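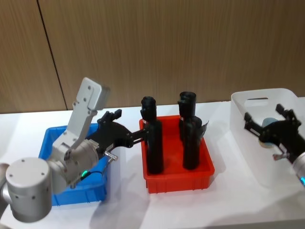 What the sorting table is really costing us
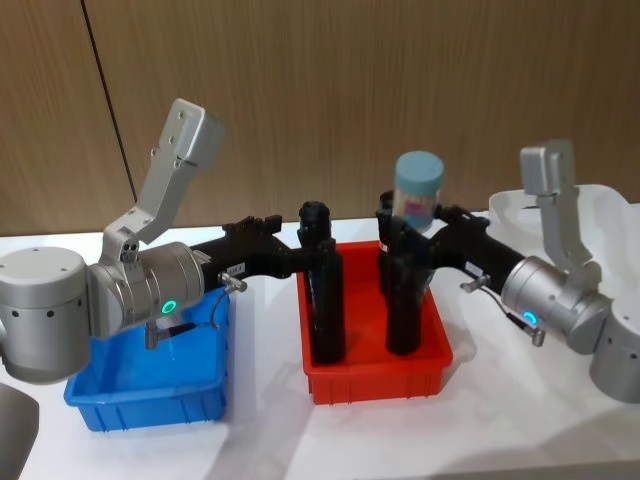

Posted by the Stendamthorpe shop blog, 6 January 2019
Filed under: Budget, Two-arm bench

So the budget is finally done, and I have been promising to post it since November. I run a small packing shop in Stendamthorpe (we put together mixed orders, bits and bobs, a few of this and one of that) and this is the year I decided to stop drooling over two-armed setups and price one up properly.

First thing I learned: the arms are the easy part. You get a quote, you gulp, you write it down. We had quotes from Masimis and from Mavero, and they were close enough that I ended up choosing on delivery and spare parts. Mavero will sell me a single gripper finger. Masimis wanted me to buy the whole gripper again, and I know myself well enough to know I'd be buying fingers!

Then comes everything else. My first spreadsheet had 25 lines in it. The one I'm working from now has 107, and most of the new ones are tiny – cables, spare plugs, mounting bolts, a second power strip, the good tape. I'd skipped every one of them and together they came to more than the table.

The bins deserve their own paragraph. I went with plain plastic ones, red and blue, ribbed on the front, open at the top, and I'm really happy with them. They're cheap, the colors are easy to call out across the room, and if one cracks I can get another the same week. My advice is to pick your bins before you settle where the arms go. I did it backward and had to redo the whole layout, because two arms need a lot more elbow room than you'd think from the brochure. Measure with the wrists in the way, and both grippers down over the same bin.

The white tabletop I'm less sure about. It wipes clean in a second and I like how it looks against the wood-grain wall, but it's glossy, and shadows go right across it. I've put down money for better overhead lights and a matte mat, and I'll buy whichever one I need after a month or so of trying things out. Maybe both, sigh.

For software we're going with Obi, paid by the year. I went back and forth on that one. Paying monthly felt safer, but the yearly price worked out lower and I'm not planning to quit by spring.

A few things I'd tell anybody starting their own list:

Put 20 percent on top for stuff you forgot. I started with less and used it up before anything was even bolted down.

Budget your own hours. I didn't, and I've spent whole evenings moving a bin over by an inch and then moving it back.

Buy 2 of anything that plugs in.

Ask what shipping costs if you have to send an arm back. Get it in writing, too – I got a very different number the second time I called.

Next up is the insurance line, which is still blank. I have a call in with our agent and I'll add the figure to the sheet when I get it.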